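Skitine open day: two stars for the coffee, four for the gripper

I went to the Skitine open day in March to see the Eltevier gripper kit, which I'd been eyeing for months with money I don't have. The demo started at 10 a.m. and so, by 10:40, did the robot.

Once awake, it was good. The fingers close slowly, with none of the snapping I get from my old Nishimura set, and the screen in the lobby claimed 1,000 grips between checkups. I'd want to hear that from an owner. Setup looked easy – the presenter swapped a finger in 56 seconds while talking about lunch.

Gripes: the manual is thin, the fan whines, and the price list had been put somewhere very safe. I got a figure of 2,000 dollars out of someone on my way to the parking lot. I'd pay it, grumbling.
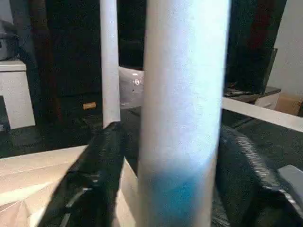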